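Prurkach table notes: README

Prurkach covers bowls, cups, trays and one green napkin that has never met an iron. Read this before shelving anything.
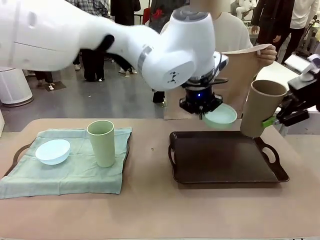 Bisgaard Tableware Team

Log each piece by colour and shape. "Greenish thing" was used 3 times in May and will be sent back to Rhodri Penry.
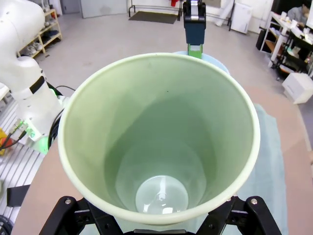 Does a cup need its own entry if it matches the bowl?
Every piece gets its own entry, matching or otherwise.

Trays are listed separately from whatever is on them.

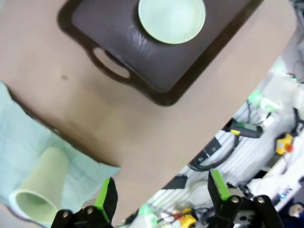 Cloths go under "soft", along with Skarphéðinn Kvaran's views on folding. The list stops at 700 entries.
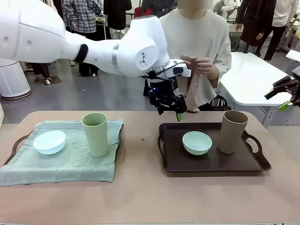 White bowl and green cup on the napkin; brown tray to the right.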